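I have become a sponge person. I know how that sounds, but I spent most of this fall scrubbing out the kitchen at the Treromdale house, and after 19 cabinet doors you start to have opinions!

My old way was to buy the big bag of the cheapest ones and throw them out the second they looked sad. Then Agnese Strazds came by to help with the oven and brought her own, two of them, in a little tin. She keeps one for dishes and one for everything else, and she cuts a corner off the second so they never get mixed up. I started doing it that same night (Shahla, if you're reading, yes, I finally labeled the bucket too).

What I like now is a flat, firm block. The fat squishy kind folds over in your hand and you end up cleaning with your knuckles. A flat one gets right along the edge of a drawer and into the groove of the window track, and it dries so much faster if you stand it on its side by the faucet - mine used to lie in a puddle all day, yuck.

The other thing I'm crazy about is putting down a cloth before I start. I drag everything out from under the sink, spread it all on the cloth, and when I'm done I shake the crumbs off outside and toss it in the wash. Go for a strong color if you can. A pale gray sponge with a thin tan-brown strip along the edge would vanish on my speckled counter, and on bright blue cloth it pops right out. Next up is the pantry, which I want finished before December, and it has up to 42 jars in it. Wish me luck! 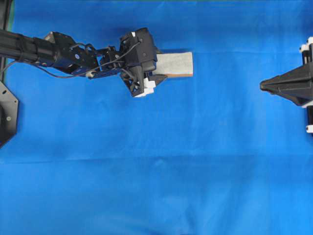
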